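# Repacking small parts in foil without losing the insert

Most guides to this job tell you to buy things. Dallach sells a packing mat, Flenell sells a special pair of tweezers, and I have tried both and put both in a drawer. You need a clear table, a tray with a slot that fits the part, and foil. I'm not convinced you need anything else.

## Before you start

Wipe the table and let it dry. A light-coloured top is worth having if your parts are dark, as a black insert on a dark bench is a good way to spend the evening on your knees.

Tear the foil to size first. I cut mine to 200 mm, which suits the Ansari blocks. The leaflet says to wrap everything in 4 layers. I've done 2 for years and have yet to see the difference, though Mandla Joubert swears his parts travel better with the full lot. He also irons his tea towels.

## Wrapping the block

1. Lay the foil shiny side out. People argue about this. It makes no difference that I can see, but pick one side and stick to it so a batch looks the same.
2. Set the block in the middle, long side along the long edge.
3. Fold the long sides over, then the ends.
4. Press the corners down with a fingertip. Don't chase the wrinkles - you'll only tear it.

## Seating the insert

Put the tray down flat before the insert goes anywhere near it. The Dakano instructions have you hold it in your palm, and I'd like to meet whoever managed that twice. Line up one end of the insert, lower the other, then press lightly along its length. If it rocks, lift it out and check the slot for grit. Forcing it will mark the edges. 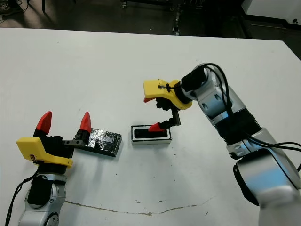
Spacing matters more than any of the gadgets. I keep the wrapped pieces off to one side and leave bare table between them and the tray. With the foil block on the left and the white tray near the middle, you can get at the black insert from above without knocking the wrapping. Crinkled foil like that is fine, whatever the leaflet says about a smooth finish.

Do the whole batch of trays before you box any of them. I stop at 8, then check each slot again.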